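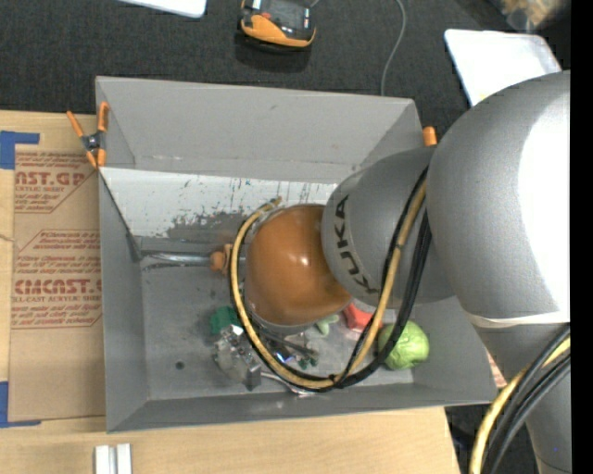 実演教示(じつえんきょうじ、英: demonstration teaching)とは、ロボットに作業を習得させるため、人間が対象の動作をロボット自身の機体を通して実際に行い、その過程を記録する方法の総称である。手で直接アームを動かす方式と、離れた位置の入力装置から操縦する方式に大別される。記録された一連のデータは実演(デモンストレーション)と呼ばれ、そのまま再生されるほか、動作方策の学習に用いられる。

概要

従来の産業用ロボットでは、教示ペンダントを用いて経由点を一点ずつ登録し、点間を補間して動作させる方法が一般的であった。この方法は、部品の位置と姿勢が治具で固定されている工程には適している。一方、箱の中に形状の異なる物体が不規則に置かれるばら積み取り出しでは、把持位置も進入方向も毎回変わるため、固定した経由点では対応できない。実演教示は、操作者が物体の配置を見て下した判断を、軌道と観測の組として残すことを目的とする。

実演に含まれる情報は方式により異なるが、関節角度、手先の位置と姿勢、手先効果器の開閉または吸着の指令、カメラ画像が基本となる。力覚センサを備える系では、手首にかかる力とモーメントも同じ時刻軸で保存される。

方式

直接教示
操作者がアームの先端または中間のリンクを手で持ち、目的の経路に沿って動かす方式である。制御装置は重力補償を行い、操作者の加える力に対して機体が抵抗なく追従するように各関節のトルクを調整する。関節トルクセンサを持つ機種では手先以外の箇所を押しても動かすことができ、肘の向きも含めて教示できる。手首に力覚センサのみを備える機種では、センサより先の部分を持つ必要がある。
直接教示の利点は、接触の感触が操作者の手に伝わることと、機体の可動範囲を外れた動作が原理的に記録されないことである。欠点は、操作者の腕や身体がカメラの視野に入りやすいことである。画像を入力とする方策の学習では、実行時に存在しない人体が学習画像に含まれることになり、性能の低下を招く場合がある。このため、手で教示した軌道をいったん保存し、人が離れた状態で再生しながら画像を撮り直す手順が採られることがある。

遠隔操作
操作者が入力装置を動かし、その変位をロボットの手先に写像する方式である。入力装置には、六自由度のマウス、手持ち式の位置追跡装置、ロボットと同じ関節構成を持つ小型のリーダーアームなどがある。写像には、入力装置の位置を手先位置に対応させる位置制御型と、入力装置の変位を手先速度に対応させる速度制御型がある。位置制御型は細かい位置合わせに向くが、入力側の可動域が狭い場合は、接続を一時的に切って入力装置だけを戻すクラッチ操作が必要となる。
遠隔操作では操作者が作業域の外に立つため、画像に人体が入らない。反面、奥行きの把握と接触力の推定が難しく、力の帰還を持たない装置では容器の底面や側壁に手先を押し付けやすい。

混合方式
大きな移動を遠隔操作で行い、把持直前の姿勢のみを手で修正する方式や、自律動作中のロボットに人が介入し、その区間を追加の実演として記録する方式がある。後者は、方策が実際に陥る失敗状態からの復帰動作を集められる点で、初めから人が操作した実演とは異なる性質のデータを与える。

箱からの取り出し作業における実演

容器内の物体を取り出す作業は、実演教示の対象として広く用いられている。外側に開いた側壁を持つ浅い容器は手先の進入角度を確保しやすく、垂直な壁を持つ深い容器では手首と壁の干渉が問題となる。壁際や隅に寄った物体は把持が難しく、先に中央へ寄せる、側壁に沿わせて起こすといった予備動作を伴うことが多い。

教示の際には、次の点が作業条件として管理される。

容器の位置。作業台に対して動かないよう固定する。クランプによる固定のほか、台上にテープで基準位置を示す方法がある。
配線と配管。手先へ向かうケーブルやホースは、手首の回転に追従できる余長を持たせて取り回す。余長が不足すると回転範囲が制限され、過大であると容器の縁や物体に接触する。また、垂れた部分が手先カメラや固定カメラから見た物体を遮ることがある。
物体の構成。剛体、柔軟物、球状の物、細長い物、光沢のある物を混在させ、特定の形状への偏りを抑える。
初期配置。実演ごとに物体を混ぜ直し、同じ配置が続かないようにする。

物体の表面に光沢があると深度の計測値が欠落しやすい。固定カメラの場合はアーム自体による遮蔽も避けられず、把持の瞬間には手先直下の物体が見えなくなることが多い。複数の視点を併用するか、接近を始める前の画像を保持して方策に入力する対策がとられる。

記録と前処理

関節の状態とカメラ画像は周期が異なるため、共通の時刻で対応付ける必要がある。Gustwoodの手順書では、画像に合わせて全信号を毎秒20回に間引き、対応する画像のない区間を破棄すると定めている。時刻のずれが残ると、画像上では未接触であるのに指令上は把持済みとなり、早すぎる把持を学習する原因となる。

実演の開始前後には静止区間が含まれる。静止区間を残したまま学習すると、方策が初期姿勢で停止し続けることがあるため、手先速度が閾値を超えるまでの部分を切り落とす。ただし、把持の完了を待つ短い停止は作業上の意味を持つので、速度のみによる一律の除去は避けるべきである。

失敗した実演の扱いは目的によって分かれる。単純な模倣学習では除外されるが、把持に失敗した後にやり直して成功した例は、復帰動作の実演として保持されることがある。

操作者による差

同一の作業でも、操作者によって経路、速度、把持位置の選択が異なる。Gun-woo SongはKedcombeの試験設備において、900件の取り出し実演を操作者別に分けて比較し、習熟した操作者の実演のみで学習した方策は、未習熟者のものを混ぜた場合より経路が短くなる一方、物体が壁際にある配置では差が小さくなると報告した。同報告では、進入方向を統一する指示を与えるだけでも、実演間のばらつきが減少したとしている。

同じ配置に対して左右どちらからも接近できる場合、両者を平均した動作は物体の中心に向かって衝突する経路となりうる。このような多峰性は、行動の分布を直接表現する学習手法によって緩和されるが、教示規則による統一も併用される。

安全

直接教示では人が機体に触れるため、手先速度の上限設定、押している間のみ動作を許可するイネーブルスイッチ、非常停止装置が用いられる。可搬質量の大きいアームでは、手先負荷の質量と重心の設定に誤りがあると、重力補償を有効にした直後に機体が上昇または下降する。Skanbergの教示用制御装置は、補償の有効化から2秒間は関節速度を制限し、その間に想定外の変位を検出するとブレーキを作動させる。

遠隔操作では、通信の途絶時に直前の指令を保持し続けないこと、クラッチの再接続時に位置の跳びを生じさせないことが要件となる。手首の関節についても、可動限界に近づいた段階で操作者に通知しなければ、配管のねじれや特異姿勢付近での急な動作につながる。Ní Bhriainの方式では、手先の鉛直軸まわりの入力を基準姿勢から左右90度までに制限している。

用語

リーダー 操作者が動かす側の装置。
フォロワー 指令に従って作業を行う側のロボット。
エピソード 開始から終了までの一回分の実演。
再生 記録した軌道を修正せずにロボットに実行させること。
方策 観測から次の動作を決定する関数。

関連項目

模倣学習
教示ペンダント
ばら積みピッキング
力覚提示
重力補償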